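FOR IMMEDIATE RELEASE, 12th July

**Marchal rolls out low-carb pickle jars, two flavors to start**

ZUKIRTHORPE. Marchal, the small-batch pickle maker, is putting out its first low-carb line this summer. Two flavors. Dill & Mustard Seed Cauliflower, and Spicy Green Bean. No added sugar in either one. Jars hit the shelf at Clikstead stores first, with other shops to follow in August.
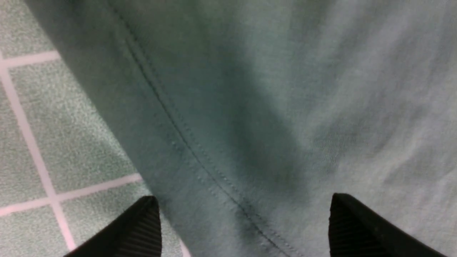 *Photo: Marchal*

Both recipes come from founder Anitha Shenoy, who started out selling pickled okra from a card table and still does the spice mix herself.

"People kept asking for a sweet brine without the sugar," said Shenoy. "Tried it. Didn't love it. So we went sour and hot instead, and the beans came out great. Crunchy. I eat them out of the jar standing up."

The green beans are packed raw and brined cold, so they keep there snap. Cauliflower gets a quick blanch first. Vinegar, water, salt, garlic, whole spices, thats the whole list.

**Serving ideas from the Marchal kitchen**

- Chopped into tuna or egg salad
- On a snack board with sharp cheese and salami
- Next to pulled pork, with a spoonful of the brine over the top
- Straight from the fridge

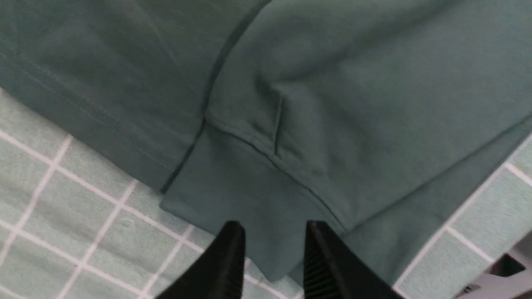
*Teal knit on a grid-print tablecloth.*

First run is 952 jars, split between the two flavors. A bigger batch is planned for August once the next bean crop is in. Clikstead will have tastings in 12 of its stores, times posted at the deli counter.

Jars are sold singly or by the case, 12 to a case, mixed cases okay. Refrigerate after opening. Label design by Sasinent.

**About Marchal**

Marchal makes pickles, relishes and brined vegetables in Zukirthorpe. Sold in about 171 shops and farm stands.

**Press contact:** Anitha Shenoy, Marchal, Zukirthorpe. Sample jars for food writers on request, please say which flavor.

###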